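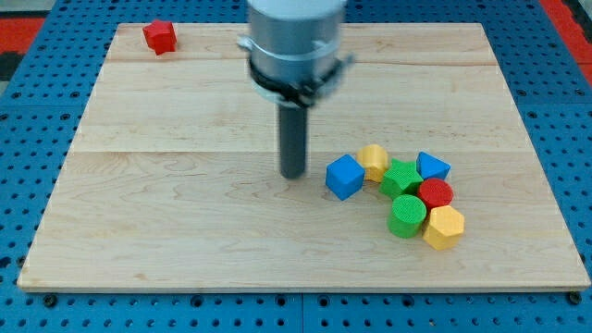
A work surface should be treated as a consumable. Most small shops do the opposite: they buy a good metal table, protect it for a month, then drill into it when a job needs a fixture in an odd place. The table is never flat again.

A bolted wood top on a perforated table solves most of this. The perforated layer supplies a fixed grid and stays put for years. The wood takes the scratches, the glue and the dropped tools. When the wood is worn out, two bolts at the front edge come off, then whatever holds the back, and a new board goes on.

At the Mavik shop in Flesevville we changed over in April. The old tops were laminate, screwed down from below, and replacing one took 50 minutes with the table on its side. A bolted board takes 11. The boards cost more per square foot than laminate, and I still think the money is well spent.

The usual objection is flatness. Planks joined edge to edge move with humidity, and a seam that was flush in winter can stand proud by summer. This is a fair point for precision layout. For sorting, stacking small blocks, test fitting and general assembly it matters very little, provided the seams run across the work and the bolts are not overtightened. A board clamped hard at every corner will cup. Leave some clearance in the bolt holes — wood needs room to move across the grain.

Bolt heads are the weaker part of the design. Left proud, they catch sleeves and trays. Sisness sells a low-profile head that helps, though I would sooner keep them at the margin, where little work gets done anyway.

Color deserves a mention too. Pale wood makes small colored parts easy to find, and a bright table around it marks plainly where the work area stops. Our Maihi benches are gray on gray, and parts disappear on them daily.

We have 20 benches left to convert. The laminate ones can go first.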